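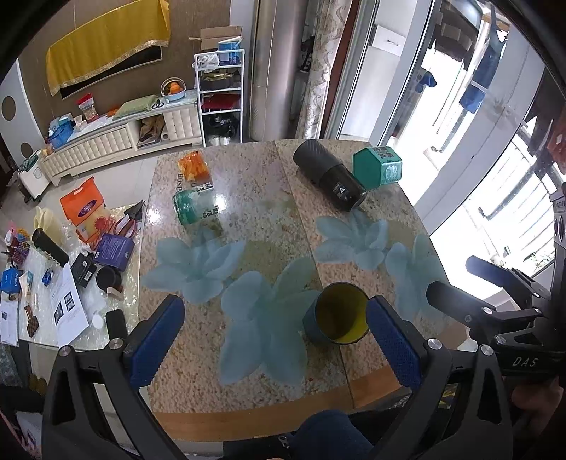 Nollcombe Community Hall to Replace Furniture in the Tea Room

The Nollcombe Community Hall has confirmed that furniture in its ground-floor tea room will be renewed this summer, following a grant of $3000 from the Benmoussa Fund. The tea room will remain open during the work, although seating will be limited on certain mornings.

The existing tables have been in daily use for many years. Among them is the large flowered table, with its speckled top and brown wooden edging, at which many residents take their tea and leave their snacks and belongings during activities. In a survey conducted by the hall last October, 301 residents gave their views on the room. A clear majority asked that this table be kept, and the hall has agreed to the request. It will be cleaned and returned to its usual place.

The remaining tables will be replaced by eight smaller ones, supplied by Skallach of Undham at a cost of $2886. The balance of the grant will be spent on cups and a storage shelf. The new tables fold flat, which will allow the room to be cleared for evening classes and meetings.

"Residents told us that they wanted more room to move and a few more places to sit," said Kyung-hwa Cho, manager of the hall. "They also told us, very firmly, that the flowered table was to stay. We were glad to plan the room with it in mind."

Users of the tea room are reminded that tables should be cleared at the end of each session. Cups are to be returned to the kitchen hatch, and packets, bottles and boxes taken home or placed in the bins provided. Items left behind will be held at the front desk for two weeks.

The old tables will be offered to local groups free of charge. Groups wishing to receive one should leave their details at the front desk by Sun 14 June – collection must be arranged by the group concerned, as the hall is unable to deliver.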